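# Full house at the Zalton open day 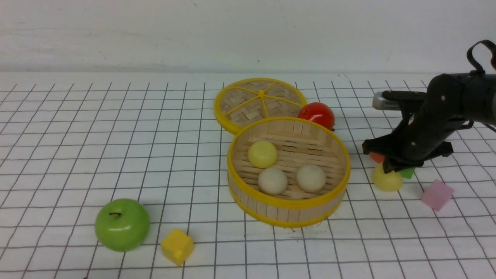

The line was out the door before we had even finished plugging things in! Our September 2018 open day at the Zalton workshop drew families, retirees, two school groups and a good number of people who had simply seen the sign on the road and pulled over. By closing time the guest book had 17 full pages in it, and the last visitors left still talking about the robot.

The sorting table was the big draw, as it is every year. Visitors got to choose what the arm should go for next, and it took them no time to start picking the hard ones. Blocks are fairly kind to a gripper, with their flat sides and square corners. Anything round is another matter, and so is fruit, which comes in whatever shape it likes. There was a lot of cheering when a pick went well, and (we loved this) even more when one didn't and the arm went back for a second try.

The team from Ustitar ran that table all day in 20-minute sessions, and they were wonderful with questions. Why does it pause before it moves? Does it know what a tomato is? Could it make lunch? One girl wanted to know whether it minded being watched, and got a long and serious reply about cameras, which she seemed to find acceptable.

Between sessions the team talked about practice. Since spring the Zalton setup has logged 2,547 picks, most of them with small items that people might handle in a kitchen. They explained that a soft thing and a hard thing of the same size need different treatment, and then passed around a few samples so everyone could squeeze them and guess how hard the gripper ought to press. The guesses were all over the place, and the arguments carried on well into the coffee break.

Across the hall, Groen had its belt line going, with boxes coming down one side and being stacked on the other. It's louder and faster than the sorting table, and the little kids could have stayed there until dark. Jastano brought a hand-guided arm that you can teach a movement by pulling it along yourself. The wait for that one got long after lunch, so next time there will be 2 of them and a sign-up sheet.

We did run short of parking, and the upstairs talk started late while we hunted for a projector cable. Thanks to everyone who stood patiently in the hallway, and to the neighbors who let us use their lot!

A smaller evening visit is planned for December, with longer turns at the sorting table and time to talk to the people who program it. Places will be limited. If you left your email in the guest book you'll hear from us first, and everyone else can ask at the front desk. Kids are welcome, as long as an adult comes along with them.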